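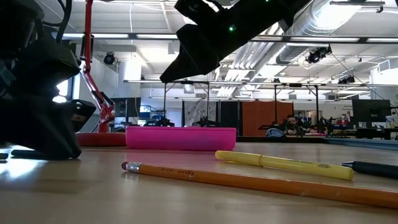

Skirnen Returners Survey - read me first

Answers from 2,897 people who went back to paid work after a break of a year or more, mostly to look after children or parents. Collected by Skindier for the Coetzee pay project and tidied up by Selleo, who would like it known that the job titles arrived in that state.

What you get

responses.csv - one row per person
employers.csv - 577 employers, names removed
codebook.txt - what the columns mean, where we remember

Known problems

Weekly hours stop at 60. Anyone who put more was recorded as 60, a decision made early and regretted at leisure.

"Reason for leaving" allowed up to 5 answers. The column called reason_other is where the interesting material lives, along with several complaints about the form.

Pay is before tax, in pounds, as typed. A few people gave an hourly rate in the yearly box. We have flagged these in pay_check and left them alone - please don't average them and then write to us about poverty.

The sample leans towards office jobs and people who finish questionnaires. Don't treat it as the whole workforce.

Using it

Free for research and teaching. Please don't try to work out who anyone is, including your old boss.

The next release is due in April. It will have a column for shift work, which we forgot.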